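Kostirbridge Makers & Menders Forum > Craft Talk > Wire & Metal

Thread: Copper wire or brass wire for a first project?

fernhollow_kit
OK so I took the Sunday wire class at Fortin last month and I am completely hooked. I came home with one very lopsided leaf and I've been bending things every night since! Now I want to buy my own wire and I can't decide. The class used soft copper, 18 gauge, and it was lovely to work with, but my leaf gets squashed every time I put it in a bag. Would brass hold up better? I'd like to make garden markers and maybe some hanging shapes for the kitchen window.

oldpliers
Copper. Always copper to start with. You can undo a mistake once or twice before it stiffens up on you. Brass fights back from the first bend and you'll be fixing kinks all evening.

tansy_and_twine
Going to disagree with oldpliers here (sorry!). I started on brass and loved it. Yes it's springy, but you learn to overbend a little and let it relax, and after a week your hands just know. And the color is gorgeous in a window.

For garden markers I'd go thicker than 18 anyway. Try 14 for the stem and 18 for the lettering, and wrap the join tight.

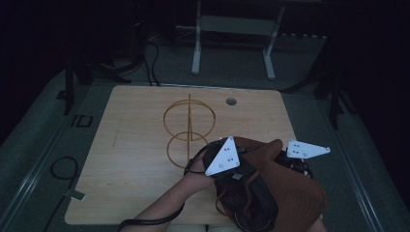
The other thing is to draw your shape full size on paper first and bend right on top of the drawing. Loops come out so much rounder that way. I used to do them in the air and every single one looked like an egg.

fernhollow_kit
Ooh, bending on top of the drawing! We did it freehand in class. That explains my leaf.

oldpliers
Overbending is fine if you have strong hands. I have arthritis in both thumbs and brass is misery. Also it can crack if you work the same spot too often. Seen it plenty.

tansy_and_twine
Fair point on the thumbs. It does crack, but so does copper if you keep going back and forth. Anneal it and you're good again.

mudroom_dan
Has anyone tried the Vudus coils from Trostora? They have a 100 foot roll of copper and I've been making trellis hooks from it since October. Still have loads left. I went through 2 pairs of cheap pliers before I bought decent ones, so spend your money there first - flat nose and round nose, smooth jaws, no teeth.

oldpliers
Seconding smooth jaws. Teeth chew up the wire and you can't polish it out without losing half a day. I do mine with 600 grit wet paper and then a soft cloth.

mudroom_dan
I leave mine outside and let the weather have it. Brown hooks look great on a fence.

fernhollow_kit
You are all wonderful. I'm getting the copper for practice and a little bit of brass for the window shapes, so everybody wins. Does lacquer stop it going dull, or should I just polish now and then?

tansy_and_twine
Wax! Lacquer flakes where the wire bends. A bit of clear paste wax, buff, done. Please post pictures when the first marker goes in the ground!

oldpliers
Lacquer is fine if you clean off the finger grease first. But wax is easier, I'll give you that one.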